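Review: Tronwood Kombo leader arms for teleoperation, after one month of use

Overall: four stars out of five
Bought for: recording demonstrations with a two-arm table setup
Would I buy it again: yes, but with other handles

I waited with this review until I had used the Kombo every working day for a month. The first reviews I read were written after one afternoon, and they did not help me much when I had to decide.

For people who do not know it, the Kombo is a pair of small arms that you hold with your hands. They have the same joints as the big arms on the robot table. When you move the small arm, the big one makes the same movement, and when you squeeze the trigger, the gripper closes. Before the Kombo we taught our robot in two ways. One was to push the arms directly by hand, which is good for slow movements but heavy for the shoulders. The other was a Rurnix hand controller, the kind you hold in the air. I will compare with both.

Setup

The box has two arms, two clamps, one power supply and one cable that is too short. I needed two hours to have everything running, and most of this time I spent on the calibration. You must put each joint in the zero position and press a key, and the manual shows the zero position of joint five from a side where you cannot see it well. My colleague Roy Holroyd found the correct position by comparing with the big arm. After that the calibration stayed good. I repeated it only one time, when we moved the table.

The clamps are strong. They hold on a table edge up to 57 mm, so please measure yours first.

Daily work

Our tasks are simple household ones. We pick up small things, put them on a tray, open and close a drawer, and stand a bottle up. We record each task 30 times before we change the positions of the objects.

With big objects the Kombo is a pleasure. A box of cookies lying at an angle on the table is easy, because you turn your own wrist and the robot wrist turns with it. You do not need to think about axes. With the Rurnix controller I had to think all the time, and when the arm came near the limit of a joint it stopped and I did not know why. With the Kombo you feel the limit in your hand.
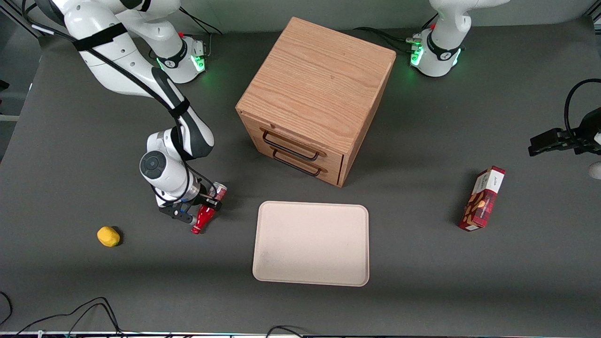

Small and smooth objects are more difficult. The trigger has a long way to go before the gripper starts to close, and then the last part is quick. In the first week I squeezed too hard many times and the object jumped away. There is a setting for the trigger curve in the software (look under "Hand", not under "Gripper"). I changed it from 2 to 7 and it became much softer. I think this should be the factory value.

Drawers need some patience also. You cannot feel through the leader arm if the fingers are touching the handle, so you must look well. I learned to come to the handle slowly, close, wait one moment, and only then pull. If you pull in a curve, the robot will learn the curve from you.

Working with both arms at the same time took me three days to learn. My advice is to let one arm rest at the side in the beginning and teach only with the other one. When you let go of a leader arm, it stays where it is if the friction screw is tight enough. Mine was loose on delivery, and the right arm went down slowly each time I took my hand away. One quarter turn of the screw was enough.

Comfort

This is where I take away the star. The handles are made for a large hand and the plastic has a sharp line on the inside of the thumb. After one hour I feel it. Roy has bigger hands than me and he has no complaint. I put some bicycle tape on mine. Bakura sells soft handles that should fit, but I did not try them yet.

Software

It is plain and it works. One foot pedal starts the recording and the same pedal ends it. A second pedal deletes the last recording, and it does not ask you if you are sure. I lost two good demonstrations in this way before I moved that pedal farther from my foot.

Support answered my question about the short cable in one day and sent a longer one without cost. The new cable came in March and it has the same plug, so you can keep the old one as a spare.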